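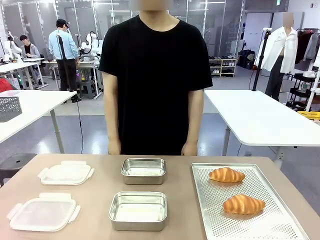

A croissant fails in storage for one of two reasons. Sealed while warm, it steams itself and the outer layers go leathery. Left open overnight, it dries from the cut ends inward and the crust loses its snap by morning. The rigid box with a snap-lock lid solves the second problem and, used carelessly, causes the first.

Corina Crăciun has packed pastry for the Jovorham bakery since March of last year, at a bench where boxes, lids and trays are set out before any lid goes on. Her standing rule is a cooling period of 70 minutes on perforated metal. A solid tray traps moisture under the base, while holes let it leave from below as well as from above. She checks with the back of a finger on the underside, where the heat stays longest.

"The top tells you very little," she says. "I have had pastries that felt cold on top and fogged the lid in five minutes."

Steel has practical advantages over an all-plastic box. It does not hold butter odor, it tolerates a hot wash, and it does not scratch into a cloudy surface after a few hundred cycles. The weak part is the lid. Tabs on four sides hold well when new, but the hinges fatigue. Kundis, a catering supplier in the same district, logged failures across 513 lids and found most of the cracks at the hinge line, usually on a short side. The steel bases outlasted them in nearly every case.

The remedy is in the closing sequence. Press the lid flat at the center, close one long side, then the opposite one, then the two short sides. Working around the rim in order pulls the last corner out of line and loads one hinge more than the rest. A translucent lid has a further use - condensation shows through it, and a fogged box can be opened again before the crust softens.

One layer per box is the limit. Stacked croissants flatten, and the lower one loses flakes to the upper. Marwat, which runs a delivery round of 78 stops, tried paper between layers and dropped it after a month.

Refrigeration is not recommended at any stage. For same-day sale the sealed box stays at room temperature, out of direct sun. For the next day, four minutes in a moderate oven on a perforated tray restores most of the crust.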